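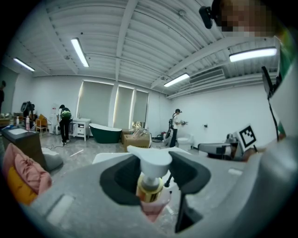
My Year of Finishing the Bottle

Last March I moved apartments, and the movers charged me for an extra box. One box, packed to the top, and every single thing in it came out of my bathroom. I paid up, carried it into my new place (third floor, no elevator, thank you very much) and dumped the whole lot on the living room rug.

I own a lot of half bottles. Body lotion, hand lotion, the lotion that's supposed to be for feet, four hair masks that all promised me the same head of hair. Some had a single pump gone. One hand cream from Ticona, which I remember buying after a rotten day at work, still had the foil seal on it. I sat there and added up what I'd paid for all of it, as near as I could remember, and got $1,008. That's a plane ticket! That's a really nice couch, secondhand!

So I made a rule. No new bottle of anything until the old one of the same kind was empty, and I mean empty, cut open with scissors and scraped out.

The first month was easy because I was so pleased with myself. I lined everything up on the windowsill and picked one body lotion, one shampoo, one face cream, and put the rest in a shoebox under the sink where I wouldn't be tempted to hop around. I told everybody about it. I was unbearable at dinner.

Then came the Camimix shampoo. I'd bought the giant size at a warehouse sale, back when I thought I liked the smell of fig, and I do not like the smell of fig. I washed my hair with that stuff for almost 6 months. My sister hugged me at a barbecue and asked if I'd been baking. When I finally squeezed out the last of it I did a little dance in the shower and nearly went through the curtain.

I did learn some stuff along the way, most of it pretty unglamorous. Pumps are terrible at the end. The straw never reaches the corners, and there's a good week of lotion down there that you'll miss if you toss the bottle when it starts spitting air. I unscrew the top, stand the bottle upside down in a coffee mug overnight, and use a long skinny jar spatula in the morning. The spatula cost me eight dollars, and yes, I felt guilty buying something new for my project about not buying things.

Bar soap just disappears, by the way. You use it and then it's gone. I'd forgotten how satisfying that is. I went through a whole drawer of little hotel soaps over the summer and felt like a champion every time.

Some things I did throw out, and I'll own up to that. Sunscreen past its date went straight in the trash. So did an Arkano eye gel that had turned into two separate liquids and smelled like a basement. I'm thrifty now but I'm not rubbing that on my face. If you try this yourself, open everything and give it a sniff before you start, and don't be a hero about mascara.

The hardest part was stores. I used to wander into Skiltura on my lunch break, the branch by my office with the tester table right inside the door, and I'd come out with a small bag maybe every other week. It was never really about the lotion. I liked the fifteen minutes, the nice lighting, someone asking me how my day was going. I started taking a walk to the river at lunch, and for a while I resented every duck I saw. By fall I knew which bench got the sun.

I slipped up twice. Once was a lip balm at an airport, and I'd left mine at home so I'm calling it an emergency. The other was a bath oil, on sale, in a shade of green I can't defend. It went into the shoebox to wait its turn, and it's still waiting.

My total for the year, counting the spatula and the lip balm and the green mistake and the few things I really did run out of, like toothpaste, was $251. I keep the receipts in an envelope on the fridge. The shoebox is down to the bath oil, two of the hair masks and a foot cream that I'm pretty sure breeds when the cabinet door is closed.

I get to buy a new body lotion next week. I've been thinking about it for ages, unscented, medium size, and I've already picked out the spot on the windowsill. I might stop in at Skiltura for it on the way back from the river.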